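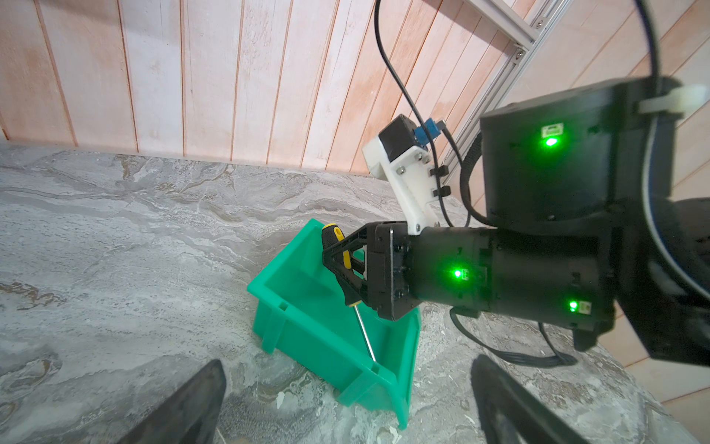 The tool corner, so far

I promised a few people I'd put something up about the back room once there was anything worth seeing, and now there's a countertop, a wall with paint on it and the beginnings of a system for the tools, so I'm calling that enough! The room is long and narrow and used to hold bikes, paint cans and everything we didn't want to look at. It's still not done (the ceiling, oh boy, don't look up) but I've been happily puttering in there since March and I have opinions now.

Notes are in the order I think of them, which is the order I walk past things.

The green bin

My favorite thing in the whole corner and it's a plastic parts bin. Bright teal green, open on top, with a sloped lip at the front so you can get your hand in without knocking the whole thing over. The plastic is nice and thick, and there are little notches in the rim. I think they're for divider clips or labels, but I've never owned either, so if you know, write me.

I went back and forth on the color. The store had a sensible gray and I had the gray one in my cart all the way to the register. Then I pictured a gray bin on a gray countertop and me patting around for it with my glasses off, and I went back and swapped it.

The black and yellow screwdriver

The one with the long thin shaft. If you only have room for one long screwdriver I'd get a skinny one, it goes down into all those deep holes where the stubby ones just spin around hopelessly. I use it on the backs of cabinets, on the old fan, on the battery cover of pretty much every toy that comes through this house.

It lives in the green bin, tip down and handle up. I know some of you are drawer people. I was a drawer people too! But the yellow on the handle sticks up over the rim and I can spot it from the door, and I haven't bought a duplicate screwdriver since.

The countertop

Gray with a marble pattern, lots of swirls in it, light gray and beige and some darker charcoal running through, plus little white flecks all over. I wanted plain white. My sister talked me out of it in the parking lot, and she was right, because a workbench collects crumbs of everything and on this pattern you can't see a thing until you wipe your hand across it.

The downside: you also can't see small screws. Drop a little silver one on there and it's gone, it has joined the marble. I do my unscrewing over a dish towel now, or right over the bin.

It's sold under the name Sotau, and I got the last piece of it, a little longer than I needed. The offcut is under the plant in the hallway.

The plank wall

Vertical boards, and they were there when we moved in, only they were a sort of brick red that made the room feel like the inside of a barn. I painted them a pale white that has ended up pinkish, from the red working its way through. You can still see reddish-orange streaks where I got stingy with the paint.

I was going to do another coat. I had the can open and everything. But the grain shows through so nicely the way it is, and the dark lines between the boards make it look like a wall that's been there a while, and I put the lid back on. Dirk Stöcker, who sold me the paint and has been painting longer than I've been alive, told me I should have used a stain blocker first and that the red will keep coming. Fine, Dirk! Let it come.

The paint is Mernance, eggshell. If you're matching it, ask for a sample first, it looked completely different on the card.

The seam at the back

Where the countertop meets the wall. I was very proud of my measuring until I pushed the top into place and found out that plank walls aren't flat. I've since filled the worst of it from one end to about the middle and then ran out of filler and enthusiasm. Pencils are the main thing that rolls back there. So far I've fished them out with the long screwdriver, one more point in its favor.

What goes in a bin and what doesn't

This is the part I get asked about the most, so here goes. My rule is that the bin on the counter is for whatever I used this week. Everything else goes on the shelves on the other side of the room, in the Stasteck boxes with lids, and if I have to get up and walk over there for the same tool again and again then it gets promoted to the bin. The screwdriver was promoted right away. The tape measure was promoted, then demoted, then lost.

I don't sort by type. I tried, with a bin for screwdrivers and a bin for pliers and a bin for "measuring," and what I got was a counter full of bins and no counter. One good open bin that you can tip out and go through is worth a lot to me.

The long tools want to lean, so put them in first and let them find their slant, then tuck the short stuff in around them. And don't pack it tight! If you have to pull two things out to get to a third, some of it needs to go back to the shelves.

The screw jar

Not really part of the corner, it sits on the windowsill, but it gets a mention because I emptied my father's coffee cans into it over the winter. I counted them one evening (don't ask) and got to 1049 before I found a second can. Nearly 2000 by the end, I'd guess, and I've used 4.

Things I'd do differently

Buy the filler before starting to fill. Take the outlet covers off instead of painting carefully around them. Measure the wall at the top and the bottom and in the middle too. And I'd get the lamp sorted first, I did the whole first coat by the light from the hallway and there are places you can tell.

Still to come

A rail along the planks with hooks on it, if I can decide on a height. I've had a strip of tape up at one height and then another and I can't settle. Kleinschmidt makes one with sliding hooks that I like very much and a cheaper one with fixed hooks that I like okay.

Also a second bin. Same shape, and I'm thinking orange. If you've had one of these for years and the plastic has faded or gone brittle on you, please tell me before I order it. Comments are open, and I do read them, usually with coffee at six in the morning before anyone else is up.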